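Workshop build night, minutes
September, upstairs room. Started late.

1. Stool frame job
Frame goes upside down on the black cloth, molded plastic, legs press into the corner sockets. Dralleck script is at version 18. Old one drove the leg in at an angle and jammed on the collar.

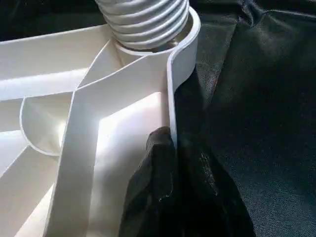

Agreed to drop approach speed for the last bit of travel. Force limit stays where it is untill we have more runs. Spend to date 445, no new parts this month.

2. Grippers
Dark fingers still the shiny set. Grip on round tube is OK, twist is not. Try tape first, then the Tsolakis pads.
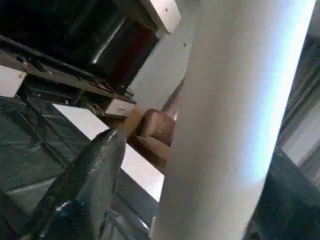

3. Visus camera
Wrist view loses the socket once a leg is held, leg blocks the middle of the picture. Use head view for lining up, wrist for the grip check only. 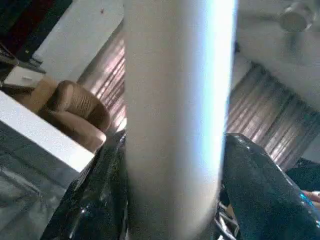 Exposure to come down too, white plastic on black cloth is blowing out. Cirnix logger drops out after 3,000 frames, needs a restart evry time. Fix before next meeting.

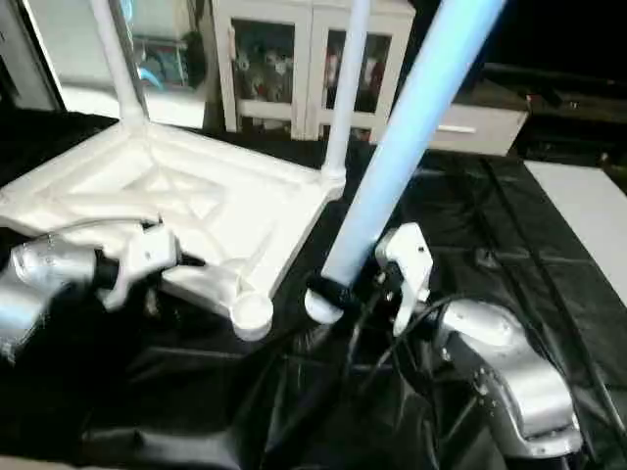

Build Minutes, No. 3, p. 2

4. Any other
Cables to be tied back from the work area. Left arm steadies the frame, right arm does the legs, keep it that way for now. Closed 9:40 pm.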